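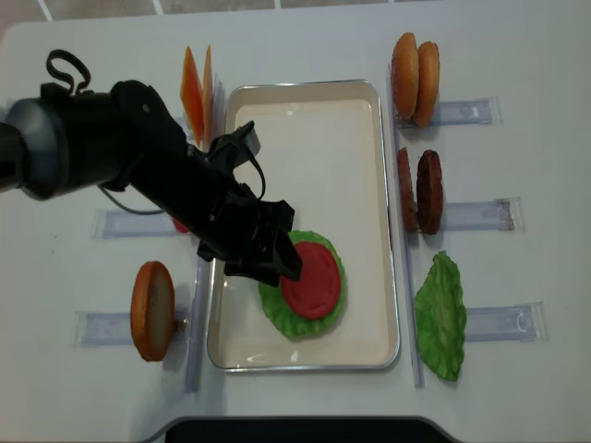
Section 4. Setting up the Mordale folding table

Choose a level floor. On tile, keep the feet off the grout lines where you can, or the top may rock slightly.

1. Lay the table face down on a blanket or the flattened carton.
2. Unfold both leg frames until the braces lock. You should hear a click on each side.
3. Slide the locking rings down over the brace joints.
4. With one person at each end, turn the table onto its feet. Do not drag it by one leg.
5. Press down on each corner. If one lifts, turn the adjusting foot under that corner until the top sits steady.

CAUTION: Keep fingers clear of the braces when opening or closing the legs.

CAUTION: Maximum load is 65 kg, spread evenly. Do not sit or stand on the table.

Note: Tables fitted with the Burnoron leg extension have a second set of rings. Lock the lower set first. The extension raises the top by almost 40 mm.

Cleaning

Wipe the top with a damp cloth and mild dish soap, then dry it. Scouring pads and bleach will dull the surface. Put a trivet under pots and baking dishes taken straight from the oven.

Replacement feet and rings are sold in packs of 4. For leg frames, quote the part number on the label under the top.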